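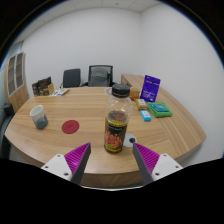
Well, the first full season of the women's kabaddi programme is behind us, and I promised you a proper report, so get yourself a cup of tea. We've had a cracking few months, with one or two wobbles that I'll own up to further down. I'm typing up the notes from our planning evening, which we held round a curved wooden meeting table, and it was lovely to have all four clubs talking face to face for once. We usually only manage to shout at each other across a sports hall!

You'll remember the grant was for three things: regular coaching at Pukau and Kidska, kit and mats, and getting a team to the regional open. I'll take them in that order.

Coaching first. We have 41 women and girls signed on across the two clubs, and most weeks the sessions are nicely full. Pukau has been the surprise. We started there with a handful of former netballers and a couple of sisters who had played at school, and by the spring we were having to split the session in two so that the beginners got a fair go at raiding. Kidska has been slower. The hall there is only free late in the evening, the last bus goes before we finish, and I should have spotted that when I wrote the timetable. We've now swapped with the badminton lot and start an hour earlier (they were very decent about it), and the last few weeks have looked much healthier. 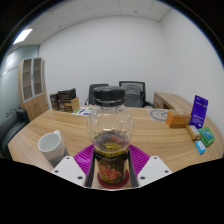

The mats took longer than I'd hoped. The first set arrived in the wrong thickness and had to go back, which cost us nothing but did mean a month of training on borrowed judo mats at Kidska. The right ones are down now and the difference in the tackling is huge, as people will dive for an ankle when they trust the floor. Playing shirts and knee pads are all bought and handed out. We came in £272 under on kit, and with your say-so I'd like to move that over to travel.

Travel is where we were tight. The open was at Stetia, much further than last year's venue, and the coach hire went up between the quote and the booking. We took 19 players, enough for a first team and a very raw second team. The firsts won two of their group games and lost the third by a single point on the last raid, and I'm still a bit sore about it. The seconds lost all of theirs but scored in every one, and they were singing on the coach home, so I'm counting that as a good day out. There were more than 1,000 people through the doors over the weekend, by far the biggest crowd our lot have played in front of.

Now the wobbles. We lost our second coach to a new job in the spring and I've been covering both clubs myself. It's fine for a while but I can't do it for another whole season. Two of the older Pukau players have started their coaching award and should be able to lead warm-ups and drills by November. I'd also hoped to have a school link going at Tosh by now. The school is keen, but we couldn't agree a slot before exams, so it has slipped to the autumn term.

What I need from you is a yes or no on moving the kit money, and a steer on whether the Tosh sessions can still come out of this year's pot if they start late. The receipts are in the shared folder, apart from the coach hire invoice, which I'm chasing.

Sun 2 July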